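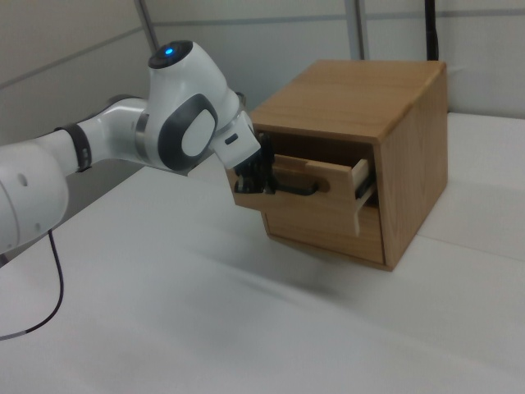 Good evening. My subject is swifts in Zilldale, and why we lose them when old roofs are repaired. A swift needs only a small gap to enter, and behind it a dark space, a little like the inside of that wooden cabinet when the drawer is pulled open. In the Brennan survey we checked 210 houses. (Pause, ask who has swifts at home.)

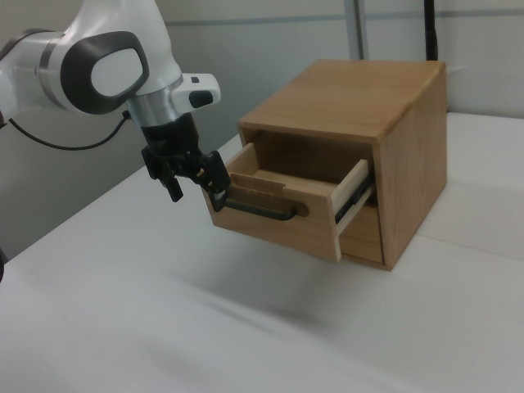 What to do before the roof work

Look for nests first - at dusk, for 90 minutes. If birds are inside, wait until they leave. 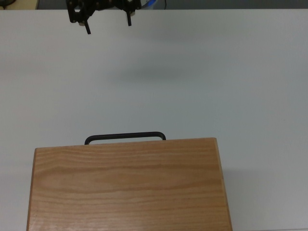
In Curivwood the owners waited until November, and two entrances were kept open. Next, the map.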